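Roltosley grooved bench top, after one winter of use

I went back and forth on this bench top for most of a year. My old one was a slab of countertop from a kitchen tear-out, and it was fine until I started wanting to hold things still. So in May I caved and ordered the Roltosley, the slotted metal one, for $899 plus whatever they wanted for freight (too much!).

It came strapped to a pallet and it is heavy, heavier than I'd planned on, and my neighbor had to help me walk it into the garage. Setup took an evening. The four leveling feet are nice and stiff, but the wrench in the bag is junk, so use your own.

What I love is the grooves. You slide your nuts in from the end, drop a plate or a fence wherever you like, snug it down and get to work. I sort and test small parts for old radios, so I'm forever swapping one holder plate for another, and that used to mean drilling yet another hole in the countertop. Now I loosen, slide, tighten, done. I've got 25 nuts and I still run out, so buy extra.

What I don't love: the grooves eat everything. Screws, solder crumbs, a tiny spring I spent half an evening hunting for. A stiff paintbrush gets most of it out and a shop vac gets the rest. It also throws a lot of glare under a bright lamp, and I ended up moving mine off to one side. And it's cold on the forearms in January, so wear sleeves.

I did look at the Nondavero, which is wider and has a drawer under it, but at $1,565 I couldn't talk myself into it.

The gray plate with the little raised holders is the one I use most. I set it at whatever angle suits my hands, and the slots keep narrow parts standing up where I can grab them. 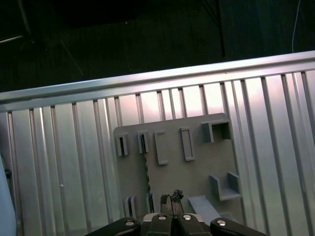
Luminița Ciobanu wrote to me after I mentioned the bench on my parts list, and she thinks I gave up on the Nondavero too fast. Her point was that the drawer saves you a whole cabinet, and that hers has stayed flat for 5 years with a lot of hammering on it. She also cuts strips of foam to fill the grooves she isn't using, so nothing falls in. I tried that last night with some packing foam and it works great, though you do have to pull it out again every time you move a plate.

I'd still buy the Roltosley again. Just get the extra nuts in the same order, the shipping on a small bag is silly.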